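Open Day at the Makmont Laundry and Linen Hall, Lulham

My sister had been after me to come up to Lulham for years, mostly for the river and the bakery, and I kept putting it off until she mentioned that the old Makmont place would be opening its doors in September. Well, that did it. I have a weakness for any building where cloth gets washed, pressed, folded or mended (I blame my grandmother, who ironed dish towels), and so off I went with a thermos and the wrong shoes.

Makmont sits on the far side of the bridge, 261 steps from the bus stop if you go by the painted sign, which I did, and I make it a few more than that. You come in through a green side door and straight into the sorting hall, and the first thing that hits you is the smell, warm and clean and a little bit like toast. We were given paper badges and put into groups. Ours was led by Maarten Peeters, who has worked on the floor there for a good long while and clearly loves it. He talked the whole way around and I could have listened for another hour.

The hall takes in linen from guesthouses up and down the valley, and on a busy day 2,156 pieces go through. That includes napkins, he said, a bit sheepishly, as if somebody had once accused him of padding the number. The washers are at the back behind glass and they are enormous. The Teklow presses stand along the side wall, and we were allowed to send a pillowcase through one. Mine came out with a crease right down the middle! Maarten kindly put it back in the basket without a word.

After the presses we had tea, and very good tea too, with a caraway cake from the Pillai bakery on the high street. I bought a whole one to take home later and it did not survive the train. There was a small shop set up beside the urn selling seconds, mostly hand towels and a few aprons, and I came away with four towels and an apron I don't need.

The part I had been looking forward to was the folding room, upstairs and quite a bit quieter. The tables are set up with all sorts of things, and visitors were welcome to wander between them and ask questions. I learned that I have been folding bath towels wrong my entire life. You go in thirds the long way first, and then in half, and then in half again, and the open edges all end up hidden at the back. My sister has always done it like that and was unbearable for the rest of the afternoon.

What surprised me was how much trouble the soft, fluffy things are.

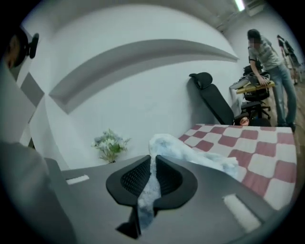

A flat cotton napkin will lie where you put it, but anything plush has its own ideas. You smooth one corner and another springs up, and a stack that looks lovely and square at the bottom is leaning like an old fence by the time you get to the top. Maarten's advice was to shake the piece out hard, lay it down, and then leave it alone for a moment before making the first fold. I tried it at home with the new towels and they do sit better in the cupboard.

I was also very taken with the red and white checkered tablecloth up there, and spent longer than I should have wondering where I could find one for my own kitchen. The squares would be handy for lining up a fold, too.

If you'd like to go, the tour lasts 72 minutes and includes a lot of stairs. Groups go in through the side door and the last one leaves at three. Wear flat shoes, and bring cash for the towels. The bakery shuts at four, so buy your cake on the way in and ask them to tie the box with string.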